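Informe de avance, tramo de marzo
Proyecto: Biblioteca de herramientas de barrio, local Poon
Para: Brenda Urrutia, Fundación Felora
De: Haziq Lau

Brenda, va el informe con algo de retraso, perdón. Lo escribo por partes, entre una cosa y otra, así que si falta algo me dices y lo completo.

Resumen rápido
Clasificación de herramienta pequeña: avanzada, no cerrada. Catálogo: en marcha. Estanterías del fondo: montadas. Préstamo al público: sin abrir todavía, sigue previsto para después de la segunda revisión. Gasto dentro de lo aprobado, con un desvío que explico abajo.

Recepción de material
Entraron las dos donaciones grandes que estaban pendientes. La de Mudix llegó completa, en cajas bien rotuladas, se pudo dar de alta en una tarde. La otra, la del cierre de la ferretería Jerkard, es otra historia: todo mezclado, destornilladores con brocas, plegables con alicates, tornillería suelta por el fondo. Llevamos registradas 1671 piezas entre las dos y quedan aproximadamente 124 por mirar, casi todas de Jerkard.
Descartadas hasta ahora: pocas. Mangos partidos, un par de juegos incompletos que no compensa reponer. Las que tienen arreglo van aparte y no cuentan como descarte, esto lo pedisteis en la reunión y así se está haciendo.

Local
Estanterías del fondo montadas y fijadas a pared. Falta la balda alta de la izquierda, vino con los soportes equivocados, reclamada. La luz de la entrada sigue parpadeando, el electricista vino una vez y no traía la pieza. Mesas de trabajo bien. La humedad del rincón junto al patio ha ido a menos desde que dejamos la rejilla abierta, pero ahí no pongo nada de metal por ahora.
Horario de trabajo interno: de 16:30 a 20:00. No podemos dejar nada fuera, eso nos come tiempo al empezar y al terminar.

Catálogo
La ficha quedó en 18 campos. Sé que dijimos menos, pero al probarla faltaba sitio para el estado del filo y para el tipo de cierre en los plegables. Se puede recortar más adelante. Las fotos de ficha van atrasadas respecto al texto, calculo que se igualan en el próximo tramo.
Problema que salió: números repetidos. Dos personas dando de alta a la vez y la hoja no avisaba. Ya avisa. Los repetidos se corrigieron a mano, creo que todos, haré otra pasada antes de abrir.

Herramienta pequeña
Lo más lento. Cada plegable hay que abrirlo, mirar la holgura del remache, limpiar, secar, cerrar, y después decidir cubeta. Probamos a hacerlo en cadena y no funcionó bien, se acumulaba todo en la limpieza. Ahora cada uno lleva su pieza de principio a fin y va mejor, aunque parezca mas lento.
Criterio de separación, tal como quedó:
Listas para préstamo: cubeta con etiqueta y número de ficha.
Pendientes de ajuste: cubeta sin número, con nota a lápiz.
Descarte: caja junto a la puerta, se vacía al cierre del tramo.
Las pendientes de ajuste son más de las que esperabamos. Remaches flojos sobre todo, y algo de óxido superficial que sale con estropajo fino y paciencia.

Gasto
Del tramo aprobado, 4000 euros, queda remanente y lo paso al siguiente si os parece bien. El desvío: compramos más cubetas de las presupuestadas, las primeras eran demasiado hondas para la pieza pequeña y había que volcarlas para encontrar nada. Se compensa con lo que no se gastó en transporte. Facturas en la carpeta compartida, falta una, la de los soportes, que no me la mandan hasta que cambien los equivocados.

Formación
Dos sesiones cortas de mantenimiento básico. Vino menos gente de la prevista a la primera, la segunda se llenó. Repetimos contenido porque casi nadie coincidía. Para la próxima quiero separar filos y mecanismos, juntos es demasiado para una tarde.

Mesa de clasificación
Seguimos con superficie blanca, se ve mejor lo que cae, y cubetas de distinto tamaño una al lado de otra. Las azules, para herramienta plegable. Pendiente: barrer los restos de las cubetas entre lote y lote, se nos olvida.
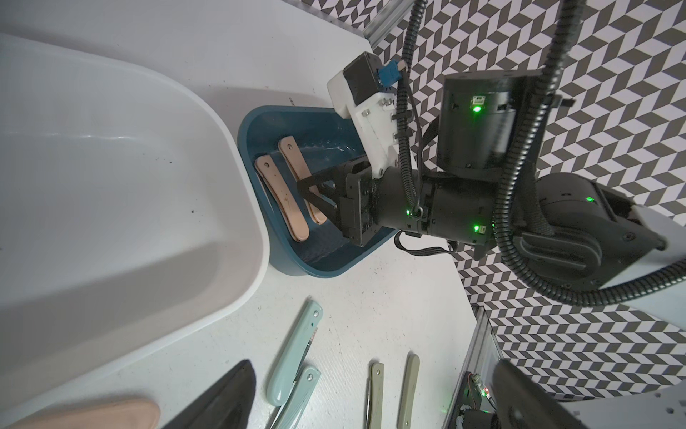
¿Se puede empezar a prestar la herramienta plegable antes de terminar con toda la donación de Jerkard?
Por lotes, a medida que cada pieza tenga la ficha completa y el remache revisado. Lo que siga pendiente de ajuste se queda fuera del préstamo hasta la revisión siguiente.

Lo que viene
Terminar Jerkard. Segunda revisión de lo ya registrado, al azar, no todo. Fotos de ficha. Balda alta, si llegan los soportes. Hoja de condiciones de préstamo: tengo borrador, le falta la parte de fianza, ahí necesito que me digáis si Felora pone límite o lo decidimos nosotros.

Necesito de vuestra parte
Visto bueno para pasar el remanente.
Respuesta sobre la fianza.
El logo en buena resolución para el cartel de la entrada, el que tengo sale borroso.

Si quieres pasar por el local, mejor a partir de las 17:00, antes estamos sacando cosas. La llave del patio la sigo teniendo yo.

Haziq Lau
Local Poon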